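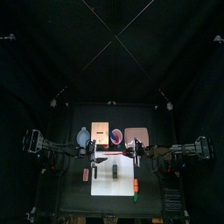 Mesa negra, tela negra y unas líneas claras que se cruzan.

1/8 Buenas noches, gente. Me habéis preguntado varias veces por lo de cocinar en una cocina pequeña y oscura, y como llevo toda la tarde con un caldo al fuego y no puedo alejarme mucho, os lo cuento por aquí con calma (ya sabéis que calma en mi caso quiere decir que me enrollo, id poniéndoos un té).

2/8 Cuando me mudé al piso de la calle Wamdale la cocina tenía una sola ventana, a un patio interior, y una encimera negra que en el anuncio quedaba preciosa. Preciosa era, sí, pero el primer mes me corté dos veces buscando el pelador, que también era negro, y una noche herví el mango de una espátula sin darme cuenta. Olía toda la escalera.

3/8 Mi vecino Gregor MacAulay, que trabajó 28 años en cocinas de barco, vino a pedirme laurel, miró mis cajones y se echó a reír. Me dijo que a bordo todo lo que se coge con prisa tenía que ser de color. Rojo a poder ser, o amarillo. El acero y el negro, para lo que está siempre colgado en el mismo gancho y no se mueve jamás.
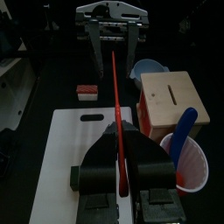
Fotografía: Mawar Khoo

4/8 Le hice caso a medias, como a todo el mundo. Lo fino y alargado, eso que se te escurre hasta el fondo del cajón y reaparece en abril, lo fui cambiando por cosas rojas. Sobre fondo oscuro el rojo canta muchísimo, hasta con la bombilla pobre que tenía yo entonces. Las cucharas de palo las dejé como estaban, que les tengo cariño y además se ven bien.

5/8 De la luz, qué os voy a decir. Compré una tira de la marca Valtari, de las que se pegan debajo de los armarios, y se me despegó encima de unas lentejas. La segunda la puse limpiando antes con alcohol y apretando un buen rato, y ahí sigue. Si cocináis de noche, pedidla cálida pero no demasiado: con la muy anaranjada no hay manera de saber si el sofrito está dorado o se os está yendo.

6/8 Y luego está el orden, que a mí me cuesta la vida. Saqué todo a la mesa del comedor, fui guardando solo lo que usaba y lo demás se quedó en una caja. Pasadas unas 4 semanas la caja seguía casi llena: tres ralladores, un deshuesador de cerezas (¡si ni siquiera me gustan las cerezas!) y un molde de flan que era de mi tía y que, por supuesto, he vuelto a guardar. Hay cosas que no se dan.

7/8 El resto acabó en el mercadillo de Ravard. Se lo llevó una chica muy maja que estaba montando su primera casa y que me preguntó para qué servía la mitad de aquello. Le apunté en una bolsa de papel la receta del arroz con acelgas de mi madre, con siete dientes de ajo, que parecen una barbaridad pero enteros y con piel se quedan dulces como una mermelada. Espero que lo haya hecho, y si no lo ha hecho, que haya aprovechado al menos la bolsa.

8/8 Me dejo en el tintero las tablas de cortar y el lío de los paños, que da para otro hilo. Si tenéis cocina oscura, contadme cómo os apañáis, sobre todo con los cuchillos, que los míos siguen siendo de mango negro y me da una pereza enorme cambiarlos. Y quien sepa dónde venden ahora los ganchos pequeños que tenía la ferretería Chong antes de cerrar, que me escriba, por favor. Me voy a colar el caldo. ¡Un abrazo grande a todas y a todos!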